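Keeping ants out of the snack bin
Household & Kitchen > Pantry and Storage

tveit_downstairs

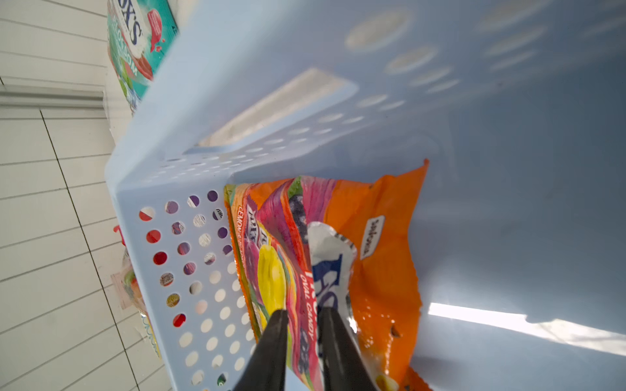 We moved to Istbridge in June and the ants found us inside of a week. They come in behind the baseboard next to the fridge and head straight for whatever is sweet. I wiped the line with vinegar, put out two bait stations and moved the sugar to a jar. The cereal is fine now, but the kids' candy is not. I keep it in a light blue plastic basket, the kind with rows of round holes in the side, and an orange bag like the one in there is no trouble for an ant once it has been opened. Do I need to buy lidded bins for everything, or is there something cheaper? We rent, so no spraying inside the walls.

Drurno39
Lidded bins, but check the lid. Most of the cheap ones just rest on top and ants walk right under. You want one with a rubber gasket. I paid 8 dollars each for mine and haven't had an ant in them since.

marlpit
Disagree with buying anything yet. Clip the bags shut, put them in a zip bag, and let the bait work. People give up on bait after two days. Mine took about two weeks, and the trail gets worse before it gets better. Also, stop using vinegar near the stations. You're wiping out the trail they need to carry the bait home.

Drurno39
Zip bags don't hold up. I've had ants chew through the thin ones.

marlpit
What kind of ants? I've only ever seen them get in where the zipper wasn't closed all the way.

Drurno39
Small black ones. And it was closed.

Tahira Siddiqui
I had the same problem in my last apartment in Olledano. What fixed it was caulking the gap where the water line comes through behind the fridge. Ask your landlord first – mine did it himself on a Monday morning and it took ten minutes. Until then the freezer works for chocolate. Gummies get hard but they come back.

tveit_downstairs
Thanks all. I didn't know that about the vinegar, so I've quit wiping and moved the stations closer to the baseboard. Pulled the fridge out and there is a gap around the pipe, wide enough for a pencil. Emailed the landlord. Candy is in zip bags for now.

marlpit
Give it the full two weeks.

Drurno39
Get the gasket bins anyway. You'll want them for flour.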